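Eltwood Skate Forum > Parks and Spots > Is the Araya bowl really getting resurfaced?

bovitz_bs
Posted Sep 25, 2018
The parks department says the Araya bowl closes in March for new concrete. 17 weeks, they say. Has anyone seen a contract, or a drawing, or anything besides that one paragraph on the city site? We heard the same thing before the coping fell apart and all we got was a bucket of patch.

slowcarve
I was at the meeting. Bontu Feyisa from parks said the money is approved. I believe her. You guys could try being happy for once.

bovitz_bs
Approved for what, though? There's a line for "surface work" and it doesn't say pour. Surface work could be a guy with a grinder.

hundska_local
Agree with bovitz. Hundska got "surface work" and the deep end still has the kink at the bottom of the transition. They painted it. Painted! You slide out on it every time there's dew.

slowcarve
Hundska was a different contractor.

hundska_local
Same one. Their sign was on the fence all summer.

Berkay Akgül
I ran the petition, so I'll put in what I know. We turned in 2,037 signatures and asked for a full tear-out of the shallow end plus new coping all the way around. What came back was a letter saying our "concerns would be reflected in the scope." I've asked for the scope twice. Parks says it goes out with the bid.

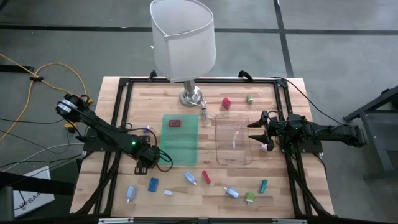
Worktable with the white lamp shade

Berkay Akgül
Also, the petition did not ask for a fence or a gate. Somebody keeps saying it did.

kneepads_forever
I said it, and I'll stand by it. Page 4 says "controlled access during repairs." Once they put up a gate it's never coming down, and next thing there's a lock on it and a fee.

Berkay Akgül
That's for the repairs only. Read the rest of the sentence.

kneepads_forever
I did. It doesn't say who takes it down.

slowcarve
So your plan is no repairs?

kneepads_forever
My plan is get it in writing. I've skated that bowl since it had a drain you could lose a wheel in. I can live with rough. I can't live with locked.

hundska_local
What happens to the 400 bucks left over from the jam? I'd rather buy our own patch than wait on these people.

bovitz_bs
Leave it alone until there's a bid. If the bid says tear-out I'll apologize to slowcarve in this thread.

slowcarve
Saving this page.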